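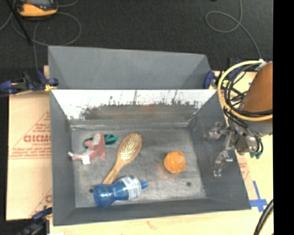

9/13/18

Glue day again. Carrying on with the hide glue vs. bottled glue thing I started back in January and then let slide for way too long (my fault, the Pappas chairs ate the whole spring).

Mixed up a fresh batch of the Ostix granules this morning, soaked in cold water while I swept up, then into the pot. It thickened faster than the last bag did. I kept adding a splash of water and stirring, and by the time I was happy with how it ran off the brush I'd lost track of how much I'd put in. So the ratio column is blank for this one, sorry! Next batch I'm weighing the water too.

Glued up 4 pairs of maple offcuts with the Ostix and the same again with the Stumer bottled stuff. All edge joints, all planed fresh, no sanding on the faces. The Ostix pairs were rubbed joints with no clamps. Stumer pairs got clamped and left alone.

Went back through the January pages while the pot was warming. The best of the old Ostix joints let go at 800 pounds on the press gauge, and that one tore wood the whole length, so I'm calling it a good joint. The worst one popped clean along the line at a number too embarrassing to copy over. I think I let it chill before I got the halves together – the shop was 54 degrees that day, and I remember wearing gloves.

Put in an order with Josteck for more clamp pads and another brush. The old brush is shedding and I picked bristles out of two joints today. If anyone opens the box before I do, the brush is mine, the pads are for everybody.

Somebody asked if we could do the drawer fronts with hide glue too. Maybe? There's some 3000 of those little dovetails on the long list if you add them all up, and I'm not brushing hot glue into every one of them until I see how this set breaks.

Pot is rinsed and upside down on the rack. Leftover glue is in the fridge in the jar with the red lid, please don't toss it. Samples stay put till the weekend, then onto the press, Stumer pairs first.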